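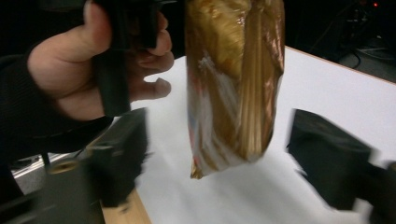 A crumpled gold foil snack bag, with a hand close by.

Our old interviews are coming back, and you can listen at home
2019-08-21

Those of you who have been reading the Flunbridge Quarterly since the days when it came folded in thirds with a staple through the middle may remember that we used to talk to writers. I mean really talk to them, for an hour or two at a stretch, with a cassette recorder on the table and somebody's dog asleep underneath it. We would print a couple of pages of the conversation in the magazine, the tape would go into a box, and the box would go on top of the filing cabinet with all the others.

Well, the boxes have come down! Over the spring and summer we have been having the tapes copied, and this October we'll start putting them up on our website, one interview at a time, for anyone who cares to listen. I have been wanting to write that sentence for longer than I should admit, and I'm so pleased to be writing it to you first.

The copying was done by Cernum, a small audio shop that mostly handles oral history and church recordings. They were wonderfully patient with us. Several of the cassettes had stuck to their own felt pads, one had been recorded over with a piece of a ball game (we'd love to hear from whoever was responsible, no hard feelings), and a good many carried labels like "Tuesday poet, side 2" with no side 1 in the box. The people at Cernum did what they could with every one of them, and sent back 3,599 minutes of sound, all told. I've listened to perhaps a third of it, mostly while doing dishes, and I have laughed out loud and also had to sit down once or twice.

What surprised me most was how much we left out of the printed versions. In those years an interview was allowed 2,000 words and that was that, so what went into the magazine was the sensible part: where the idea for the novel came from, which books mattered in childhood, what was coming next. All the wandering stayed behind on the tape. There is a novelist, very grand in print, who stops halfway through an answer about structure to give a recipe for pickled beets, and then gets it wrong and starts over. There is a biographer who was close to ninety at the time and who sings, without being asked, two verses of a hymn in a voice that could have filled a barn. A children's author talks for a long while about the sister she wrote all her books for, and the interviewer has the good sense to keep quiet. None of it was ever printed.

Many of these voices belong to people who have since died, and we've thought hard about that. We have written to families and estates wherever we could find them, and the replies have been kinder than I expected. More than one daughter or nephew told us they had no recording of the voice at all. In those cases the family has had a copy of the whole tape to keep, long before anything goes up for the rest of us. Where a family has asked us to hold something back, we've held it back.
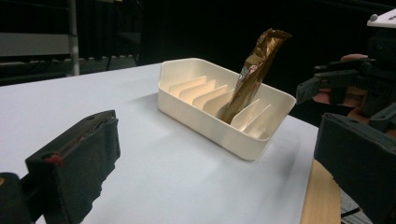
Do I need to be a subscriber to hear the recordings?
Anybody can listen free of charge on the Quarterly's website, and you won't be asked to sign up or log in. Subscribers will get a note by email each time a new interview is posted, and that's the only difference.

We plan to open with eight interviews, chosen partly for their sound quality and partly because I couldn't bear to leave them for later. After that there should be a new one every couple of weeks, as long as the permissions keep arriving. Each will have a short introduction saying when and where the talk took place, and the printed article alongside it, so you can read what we made of the conversation at the time and decide for yourself whether we picked the right bits. I have my doubts about one or two.

A word about the sound. These were living rooms and kitchens and, in one case, a parked car in the rain. Clocks strike. Kettles boil. Cernum cleaned up the hiss but we asked them to leave the rest alone, and I hope you'll come to like it as much as I do. For readers who find listening difficult we are also typing up full transcripts, though these are slow going and will follow some weeks behind the recordings. If you are a quick typist with a tolerance for mumbling, please do get in touch.

There will be a printed side to all this too, because we are a magazine and can't help ourselves. The winter issue will carry a long section drawn from the tapes, made up entirely of passages that were never used, and Cekard, who have printed us through thick and thin, will also be running off 300 copies of it as a separate booklet on the nicer cream paper. The booklets will go on sale with the issue. We can't put one aside for you yet (several people have asked!) but there will be an order form in your next envelope.

And if you'd like some company while you listen, we're holding an evening in the Azevedo Room at the library in October, once the first recordings are up. We'll play some of our favorite stretches, turn the lights down a little, and leave plenty of time for talk afterward. Coffee and something sweet will be provided. The date will be in the next newsletter, as soon as the library has settled its fall calendar.

One last request. Our records from the early years are patchy, and there are three tapes on which we simply don't know who is speaking. If you ever helped with an interview for the Quarterly, drove somebody to one, or lent us your front room, would you drop us a line at the usual address? Even a half memory might do it. One of the mystery guests has a slight cough, a very fine laugh and strong opinions about semicolons, and I would dearly like to know who she was.

With warm wishes from the editor's desk,
The Flunbridge Quarterly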